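A bucket for every small thing

Biljana Janevski has cleaned and prepared flats between tenants for 11 years. Before that she worked in the office of a building firm, Beton, where, she says, "everybody was losing everything, every day". I met her in her own kitchen, where she made coffee and spoke for a long time about drawers.

Her method is simple. When she begins with a flat, she puts one big bucket in the middle of the work, and all the small things without a home go into it. She doesn't decide anything at that moment.

"If I stop to read each paper, I am still in the first room at lunch," she says. "So I throw in, I continue, and in the afternoon I sit down with the bucket and I look."

I asked why a bucket and why not a box. She laughed at me a little.

"A box has corners. A small card goes in the corner and stays there until the next year. In a bucket it all comes to the bottom, and if the bucket is white, you see it well."

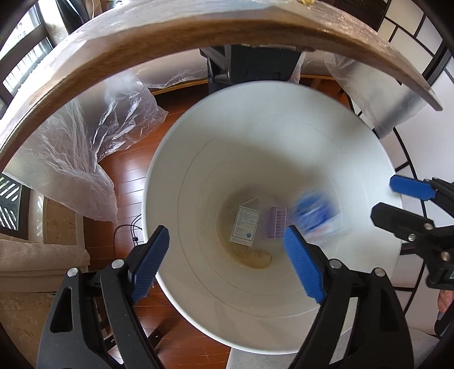
The sorting itself has its own rules. Packets and cards with printed text are read to the end before anyone throws them away. Ljubica Delić, who works with her since April, told me she found this very slow in the beginning.

"I wanted to finish," says Ljubica. "Biljana gave me the glasses and said, read. One time it was the guarantee for a boiler, and it had still 5 years."

What belongs to the tenant goes into an envelope with the name on it, and the envelope waits 30 days. After this time Biljana telephones once more. Most people don't remember what they left, but they are glad that somebody called.

And the bucket? She has bought new ones, but she prefers those which have already worked.

"A stain at the bottom doesn't disturb me," she says. "I wash it, I dry it, and if the stain wants to stay, it can stay. I don't cook soup in it."

She was already looking at the drawer beside my chair, so I finished my coffee and moved the chair.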